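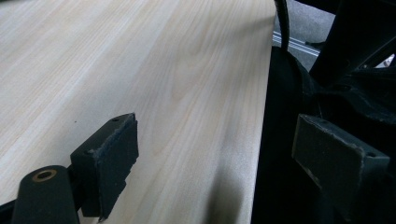 PURTHORPE – Nadari has paused all work with its Stikico hand-held grippers after a jaw closed without a trigger pull at the company's Purthorpe test shop in August. No injuries. The stop covers 16 units and took effect the same afternoon, and it stays in place until every one has been opened up and checked. Wear on the jaws is part of that check. The inner faces have nicks and chipped borders, with pale scuffing at the corners, and the company wants to know how much of that comes from normal table work and how much from jaws meeting harder than they should.

What is known so far. At 2:40 p.m. an operator had the tool open over a bench and was reaching in to move a part. The jaws shut. The operator's glove was caught at the fingertip and pulled free, the hand was not hurt. The tool was powered down and tagged, and a second unit from the same batch was put on the bench for comparison. It did the same thing after 70 open and close cycles.

Early findings point to the trigger sensor. On both units the sensor lead had rubbed against the linkage and the signal dropped out for a moment. The control board is meant to read a lost signal as "hold position". It read it as "close". That is a software fault on top of a wiring fault, and both are being fixed.

"We should of caught this in bench testing and we didn't," said Umut Yaman, head of product safety at Nadari. "The cycle test ran with the cable clamped to the bench. People don't work like that, they swing the thing around all day. The test is changed as of now."

Rathore, which supplies the wiring harness, has been told and is sending replacement leads with a thicker sleeve. Each repaired gripper will have to pass 250 cycles with the cable moving freely before it goes back out.

Customers with a Stikico hand gripper should do the following:

Stop using it. Switch off and unplug – do not just set it down with the jaws open.

Keep fingers out of the gap between the jaws, even with power off.

Do not open the housing or tape the lead. Units that have been opened take longer to inspect.

Send the serial number to the Nadari service desk. Return boxes go out within 2 working days, shipping is paid.

Bench-mounted Stikico models use a diffrent trigger and are not part of the stop. Loan units are not available at this time. An update will follow when the first repaired grippers have finished the new test.

Media contact: Nadari press office, Purthorpe.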